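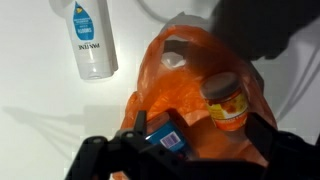 Search this board: enter keywords
Last updated: September, 3128 posts

Thin-film bags splitting at the handle weld

okell_bench
Trying to work out why the thin bags from our local market split at the handle and never at the base. Load is the usual: shampoo, one or two glass jars, cans. Failure starts at the inner corner of the handle cutout and runs straight down.

tivlow
Stress concentration. A die-cut corner with a small radius will start a tear well below what the film can hold in plain tension. Film blown mostly in one direction also tears easily along that direction - that explains the straight line.

kanel40
Disagree that it is the radius. I cut the corners round on 3 bags and loaded them with water bottles. Two split in the same place. I think the weld is overheated and the film beside it goes brittle.

tivlow
Three bags is not a test. Did you cut with scissors? Any nick in the edge is worse than the original corner.

kanel40
Scissors, yes. Fair point on nicks. I still want to see a cold-cut bag with no weld.

dinu
Both can be true. Check the gauge too. Recycled film varies across the roll, and the thin side goes first.

okell_bench
Measured 2 from the same pack. The side that split was thinner on both. Will try a hole punch for the corners next and leave the weld alone.

tivlow
Use a sharp punch and back it with card. Post the loads.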